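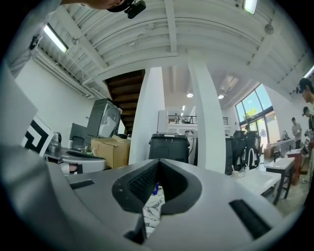
Forum > Manipulation > Learning from demonstration
Topic: Mixing handheld gripper demos with glove demos, does the ratio matter?

taveno_k
Posted Thursday, 9:14 am

Posting a result I did not expect and would like someone to poke holes in.

Task is small-object tidy-up at a sink: pick up a bottle or cap from the rim or the basin and put it in a tray. We trained one policy on two kinds of demos. Set A is 625 episodes with the handheld gripper. Set B is 222 episodes with marker gloves and a head-mounted view. Same room, same objects, same instructions to the demonstrators.

Success over 116 test trials per condition:

A only: 79 successes
A + B, sampled by dataset size: 74
A + B, sampled 50/50: 91
B only: did not train to anything usable

So adding glove data at its natural proportion did nothing useful, and oversampling it helped. I had assumed the reverse, given how noisy the retargeted finger poses are. Architecture and step count are identical across the conditions.

ostrich_pid
Posted Thursday, 9:52 am

One seed or several? 74 against 79 out of 116 is noise. 91 against 79 is more interesting but I would not bet much on it from a single seed.

taveno_k
Posted Thursday, 10:05 am

Single seed per condition. Agreed on the first comparison. Two more seeds of the 50/50 run are queued.

mmurdock_lab
Posted Thursday, 10:31 am

How do you get hand pose? We used the Lumis tracker with flat tags on the wrist and lost tracking every time the palm turned away from the camera.

taveno_k
Posted Thursday, 11:20 am

Cubes, one per hand, with square fiducials on the faces. Wrist pose comes from whichever faces are readable and finger flexion comes from the glove itself. A flat tag will not survive a reach into a basin, where the hand pitches down and you are looking at the knuckles.

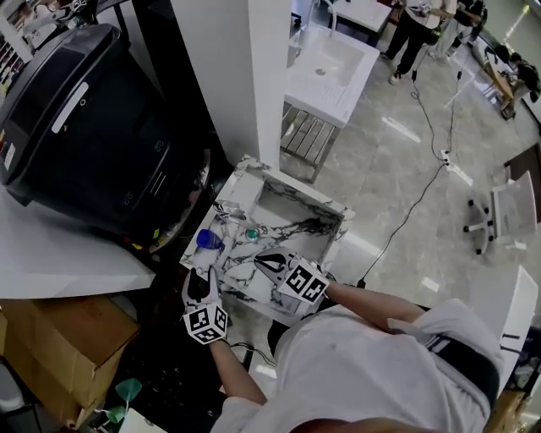
The two hands are treated separately. If one cube drops out for less than half a second we interpolate. Longer than that and the segment is cut, and the remaining pieces are kept only if they include a full grasp. Retargeting maps thumb and index distance to jaw width. The other fingers are ignored.

grout_and_gain
Posted Thursday, 11:48 am

Ignoring three fingers is where I would look first. People pick up a small cap with whatever is convenient, often thumb and middle. Your jaw width label is then wrong at exactly the frame that matters. I am surprised it helps at any ratio.

taveno_k
Posted Thursday, 12:10 pm

Demonstrators were told to pinch with thumb and index. Compliance was not perfect. I have not measured how far off.

grout_and_gain
Posted Thursday, 12:16 pm

Then measure it before you claim anything about ratio. You may be looking at label noise acting as a regularizer on gripper width.

ostrich_pid
Posted Thursday, 1:03 pm

I disagree with that reading. If it were only regularization, noise injected into the width channel of set A should give the same gain. That is a cheap run. My guess is the view. The wrist camera on a handheld gripper sees very little of the target once the jaws are close, and the head view gives the encoder the approach from above.

mmurdock_lab
Posted Thursday, 1:27 pm

Is the head view available at test time?

taveno_k
Posted Thursday, 1:40 pm

Yes, the test robot has both. Set A episodes have the head channel masked, so the model sees that input only through set B. At natural proportion that is a bit over a quarter of the samples. At 50/50 it is half.

ostrich_pid
Posted Thursday, 1:44 pm

That should have been in the first post. You changed how often the head encoder gets a gradient along with the data ratio. Run 50/50 with the head channel masked everywhere, test included. If the gain disappears, it was the camera.

borbely_fan
Posted Thursday, 3:35 pm

Seconding the masked run. We saw something similar with the Borbély loader, which quietly zero-fills missing channels instead of using a mask token. Check which one you have. Zeros after normalization are a mid-gray picture and the encoder will happily learn from it.

taveno_k
Posted Thursday, 4:12 pm

Checked. It is zero-fill. I am on the Etis fork and assumed it had been patched.

Plan is: fix the mask token, rerun all the trained conditions with three seeds, add masked 50/50, add width noise on A only. Finger compliance I will label by hand on a subset of B. Please treat the numbers in the first post as provisional.

grout_and_gain
Posted Thursday, 4:30 pm

Label the subset before looking at the new results, and post the failures split by missed grasp and dropped object. The width argument only predicts a change in the first one.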